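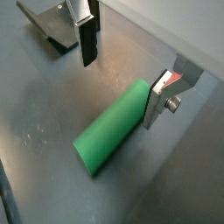

A cylinder lying on its side. It could roll, given half a chance.

Why Do Things Roll?

Drop a pea on the kitchen floor and it will head straight for the darkest place in the house, usually under the fridge. Drop a slice of toast and it stays exactly where it landed, butter side down, looking sorry for itself. Peas roll and toast doesn't. People have been chasing peas for a very long time, so we may as well find out why.

What rolling is

When something slides, the same bit of it rubs along the ground the whole way. Think of pushing a heavy box of books across a carpet. The bottom of the box grumbles against the carpet, and you grumble too. That rubbing is called friction, and it slows things down.

When something rolls, it turns as it goes. A new bit of its surface touches the ground each moment, and then lifts off again to make room for the next bit. Very little rubbing goes on, so a small push can send a round thing a long way.

Friction still has a job to do. Without any grip at all, a ball on a slope would just slide down without turning. Friction catches the bottom of the ball while the rest carries on, and round it goes.

Balls, tubes and cones

A ball is round whichever way you look at it. It can roll north, south, or into next door's pond. Balls are not fussy.

A cylinder is the shape of a tin of beans. It is round one way and straight the other, so it rolls forwards and backwards but not sideways. Stand it on its flat end and it won't roll at all, which is why shops stack tins upright and why you should never take one from the bottom.

A cone is the odd one. Lay an ice cream cone on its side (eat the ice cream first) and give it a gentle push. One end is wide and the other is pointed. The wide end has further to travel with each turn, so the cone swings round in a circle and comes back to where it started. If you ever want a very boring pet, a cone will never run away.

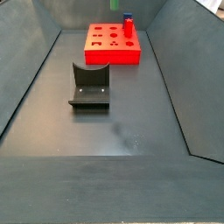

Then there are boxes. A box has flat faces, and a flat face likes to sit down. To make a box turn over you have to lift it up on to one of its edges, which takes effort, and the moment it gets past the edge it thumps down on to its next flat face and sits there again. You could call that rolling, but the box would be flattering itself.

What if you gave a box more sides? A pencil with six sides rolls down a sloping desk, though it rattles on the way. A shape with 98 sides would look round to most of us and roll very nicely. The more sides you add, the less the shape has to be lifted each time, and the smoother the ride.

The great Clorken cheese race

Every June, the village of Clorken holds a cheese race down Mendoza Hill. The rules say the cheese must be round. One year a baker from Vultutby entered a square loaf instead, claiming that nobody had said it must be cheese. Somebody had. It didn't matter, as the loaf turned over twice and stopped. It was later eaten by a goat, who was not entered in the race.

Try it yourself

You will need:
A big hardback book or a tray
2 thick books to prop up one end
A tin, a ball, an orange and a small box

Make a ramp on the floor. Put each thing at the top, one at a time, and let go without pushing. Watch which way it goes and measure how far it gets. Now try the tin again, but turn it so that its round side points across the ramp. Does it still roll?

Next, lay a towel at the bottom of the ramp and start again. The soft towel squashes a little under each thing and takes away some of its speed. This is why it is hard work to ride a bike on sand.

Please put the orange back in the bowl afterwards. Somebody may want it.

Words to know

Friction: the rubbing between two things that touch.
Cylinder: a shape like a tin or a tube.
Face: a flat side of a solid shape.
Slope: ground that is higher at one end than the other.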